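How to Test Whether a Robot Can Put Your Shoes Away

Every October a new round of clips promises a machine that tidies the hallway. Before you believe one, or pay for one, run your own test. It takes a Sunday afternoon and one pair of sneakers.

1. Pick shoes with soft sides. Stiff boots flatter the gripper.

2. Set them down side by side, heels toward the machine. Sellers like to space them out. Ask for them close together, the way people leave them.

3. Ask for 200 tries in a row with no one resetting the arm. The Vudholm demo I sat through stopped after 3.

4. Look at the fingertips before each batch. Lint and loose threads collect in the seam, and a brochure won't mention it.

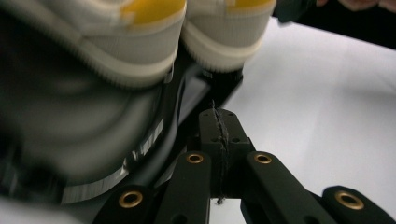 Fingertips closed, with frayed fibers along the seam and a pair of shoes just beyond.

5. Write down what counts as done. "Picked up" is a weak standard. I want both shoes on the rack, pointing the same way, with nothing knocked over. Kassab's sales sheet counts a lift of any height as a success, so read the small print.

6. Time yourself doing the same job, then compare. Include the minutes spent setting up the robot.

My own log for the Sutero arm, run in a rented unit in Betville, has 226 attempts in it. Most of the failures were second shoes: the first one got dragged, the other turned sideways, and the arm went back to where it used to be.

So can it do the chore yet? On a good run, slowly. I still put my shoes away by hand.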